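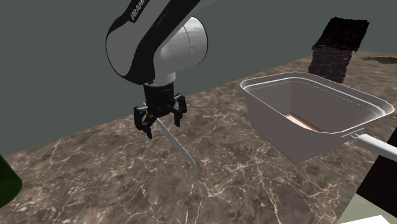

Nerea Barrios said the form had to be mailed by the end of December or the money was gone, and she said it loudly, for my hearing. She had gotten hers back last year. She had bought tires with it.

I told her I had the form somewhere. It was for the water heater. Findier, the company that made it, paid $255 to anyone over 65 who sent in the receipt, the serial number and a copy of a driver's license. My husband had bought the heater in spring and put the papers away. He was good at putting papers away. He died in August and I had been finding them ever since, in the piano bench, in the freezer bag with the passports.

"Call Bermúdez," Nerea said. "They sold it to him. They can print another receipt."

I called. A young man asked for the invoice number, which was on the invoice. I asked if he could look under the name. He found three of us and read me the addresses. Ours was the second.

The receipt came two days later. It said $800, which was more than my husband had told me. I sat down with it for a while.

I spent that evening on the back porch with the form and a ballpoint pen. Line four wanted the name of the purchaser and line five wanted the name of the person claiming, if different. I thought about the arm in the second picture, white, with FRANKA EMIKA printed on its side in capital letters, the black gripper let down to the rim of a pale container. My own hand was slower. I wrote his name on line four and mine on line five, and under "reason" I wrote "widow."

Nerea drove me to the post office. She asked what I would do with the check and I said I might put $100 of it toward the gas bill and not decide on the rest.

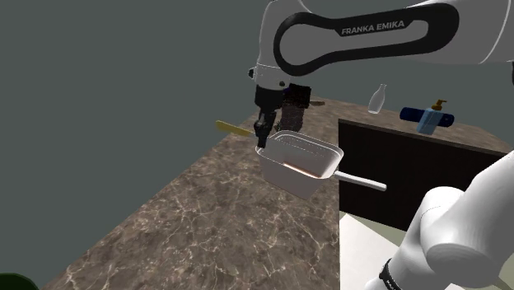

The check took until spring. By then I had stopped looking for it and was opening the mail only when the box got full. Nerea was at the table when I slit the envelope, talking about her grandson's car. I moved the pale, deep container I keep coupons in, one much like the container under the gripper, and set the check where it had been. She read the amount and nodded. Then she asked if he had left any other receipts, and I went to get the piano bench.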